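Nirnden export figures, September revision

ovanags
29 Jul 2019
Appliance exports were revised to 618 million from 451 million. Refrigerators account for most of the change. 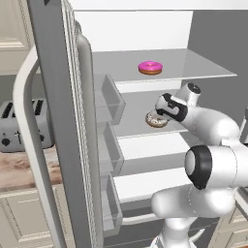 Reply 1: m_rajan
Disagree. Mernwood reclassified its re-exports. Volume is flat, so the surplus is overstated. 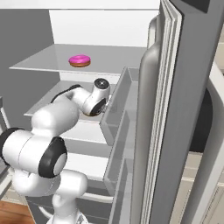 Domestic value added is the series to check.

Reply 2: ovanags
Re-exports are in a separate table. See note 2.

Reply 3: gdierckx
Note 2 excludes bonded warehouses. Rajan has a point.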